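Module 4: Stock Control and Storage of Consumable Goods
Handout 3: Reorder levels, bin locations and stock checks

This handout accompanies the third session of the module. Students are expected to have read it before the session and to bring a calculator.

1. Purpose of stock control

An organisation holds stock so that work may continue between deliveries. Too little stock leads to stoppages and costly urgent orders. Too much ties up money and space, and some goods will spoil or go out of date before they are used. The storekeeper's task is to hold a level between these two and to be able to show, at any time, what is held and where.

2. Terms used

Lead time: the number of working days between placing an order and having the goods ready to issue.
Safety stock: the quantity kept back to cover late deliveries or unusually high demand.
Reorder level: the quantity at which a new order must be placed.
Stock record: the written or computer entry for each item, showing receipts, issues and balance.

3. Calculating the reorder level

The reorder level is found by multiplying average daily use by the lead time and adding the safety stock.

Worked case. The Cokberg depot issues 41 rolls of paper each working day. The supplier, Raveck, delivers in 19 working days. The depot keeps a safety stock of 1,000 rolls. Use during the lead time is 41 x 19, or 779 rolls. The reorder level is therefore 1,779 rolls. On the morning of the check the record showed a balance of 1,787. No order was due, but one would fall due before the end of that day.

Students should note that the lead time includes checking and putting away. A delivery standing in the receiving bay is not yet available for issue.

4. Bin locations

Every item is given a location code made up of the aisle, the bay and the shelf or bin. Under a fixed location system each item always has the same place. Under a free location system goods go wherever there is room, and the record must be changed each time they are moved. Fixed locations are easier to learn but waste space when stock is low.

Small and light goods are often held in open-topped bins. The code should be marked on the shelf edge as well as on the bin, so that a bin put back in the wrong place is noticed.
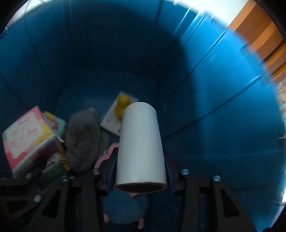 Figure 1. White roll in a blue plastic bin.

5. Stock checks

A full stock check covers every item and is usually carried out once a year, often in January. A rolling check covers a few items each week, with items of high value checked most often. In both cases the person counting should not be shown the recorded balance beforehand.

Where the count and the record differ, the count is repeated before any change is made. Common causes are issues not entered, part packs entered as full packs, and goods put away under the wrong code.

6. Exercise for the session

The Nieto branch has a recorded balance of 1,086 rolls. It shares the supplier and lead time given in section 3, issues 30 rolls each working day and keeps a safety stock of 500. Calculate the reorder level and state whether an order is due. Written work should be handed in at the Zisix Building office by 4 p.m. on the day before the next session.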